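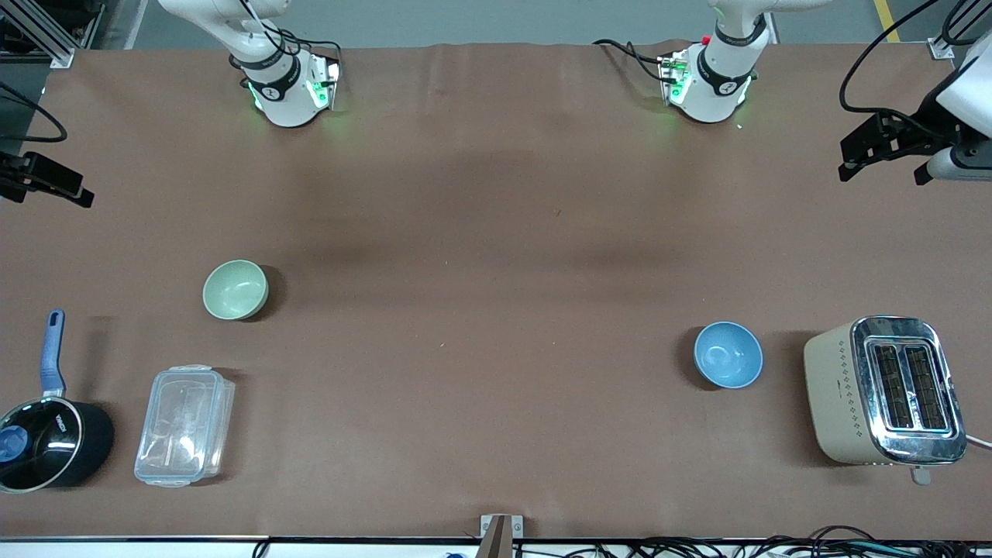 How to cover a work table with paper

Before I glue or paint at home I cover the table. My neighbour Victor Mwakalinga showed me this way and I use it since August.

What you need:
A roll of strong paper, wider than the table
Masking tape
Scissors and a damp cloth

1. Wipe the table and let it dry. Crumbs make small bumps under the paper, and your pencil will find them.

2. Unroll the paper along the table and leave 8 cm extra on every side. My table is 125 cm long, so I cut 141 cm.

3. Tape the middle of one long side underneath. Go to the opposite side, pull gently, and tape there too. Then work toward the corners — always a little on one side, then a little on the other.

4. Fold the corners like a gift and tape them flat.

If a wrinkle stays, lift only the nearest tape and pull again. Do not use water to make the paper smooth, it will dry in waves.

When the paper is dirty, you can turn it over and use the other side. Coloured paint sometimes goes through, so check first.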